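Workshop tips: keeping a two-arm folding and hanging table in good order
Written by Mizanur Bhattacharjee, last changed 29/07/2024

We have used the Clusstead table for clothes since June. I look after it, and I write down what I do so the others can do the same. It is only for daily care. For anything inside the joints, please call Zosex.

Before you touch anything, stop the program and switch off the power at the wall. The arms can sink a little when the power goes, so hold the upper part with one hand while a second person turns the switch.

Cables. Each cable must have enough slack for the widest movement of the arm, but it must not catch on the clothes. Move the arm slowly by hand through its whole reach and watch the loop. If the cable becomes tight at the elbow, open the tie nearest to the gripper and give it 8 cm more. Do not pull the cable through a closed tie.
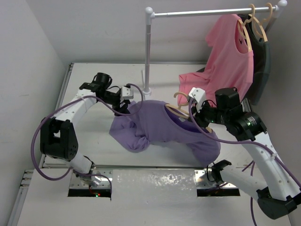 Both grippers at work on a purple shirt and its wooden hanger. The cable on the left arm makes a wide loop.

Gripper tips. Lint is our biggest trouble. Wipe the tips with a dry cotton cloth after every 70 shirts, and look for threads wound behind the bracket. I take these out with tweezers, never with a knife. A thin shirt slips first, so if you see slipping, clean before you change the grip force. I lost one whole morning to this in the first week.

Base plates. Check the screws once a week with the long key from the Fulau box. They should be firm, no more. Small things like buttons and pins fall down the openings beside the plates, so use the vacuum cleaner with the narrow nozzle there.

Metal panel. Smudges do no harm to the work. A damp cloth with one drop of washing-up liquid is enough, then dry it. Never spray near the arms.

Rack. Its foot must stand always at the same place. I put a pencil line on the table along the foot. After moving the rack, run program 306 at slow speed with an old shirt.

Spare tips are in the Tautahi drawer, part 2654. Write in the book when you take the last pair.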